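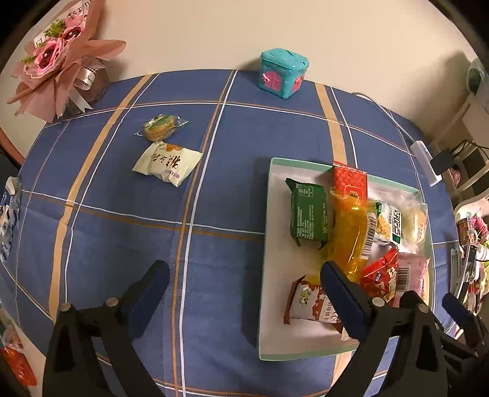 4.2 Table coverings and the length of a visit

Much of the literature on shared dining rooms treats the tablecloth as decoration and moves quickly on to lighting. We did the same in our pilot study at Bimstead, and regretted it. Diners at covered tables stayed longer than diners at bare ones, by a median of 14 minutes, and we had no column in the spreadsheet in which to put this fact.

For the main study we added the column. Of the 37 tables observed at the Karnix site in August, half the sittings were run with a cloth and half without, with the order drawn by lot each morning. Staff were asked not to mention the cloths to diners. Diners mentioned the cloths to staff, often and at length, and several sittings had to be dropped on these grounds.

Pattern mattered less than we had hoped. Our second hypothesis, that checked cloths signal an informal meal and so encourage people to linger, found only weak support. Figure 7 shows a blue checked cloth of the general type, with a bouquet in dusty-pink paper. The plain cloths did nearly as well, and the one striped cloth was taken out of rotation after a dispute about gravy.

We considered whether the effect might come from noise. A covered table is quieter, and people who can hear each other may have more to say, though the reverse has also been proposed (Soomro, in an earlier study of canteens, found that diners who could hear each other left sooner). Our sound readings do not settle the question. The meter had been placed beside the dishwasher.

A simpler account is that clearing a covered table takes longer, and diners sit on while it is done. At Esier, where plates were cleared by the diners themselves, the difference shrank to 7 minutes. We take this up again in Section 5, along with the problem of dessert, which was served at one site and only promised at the other.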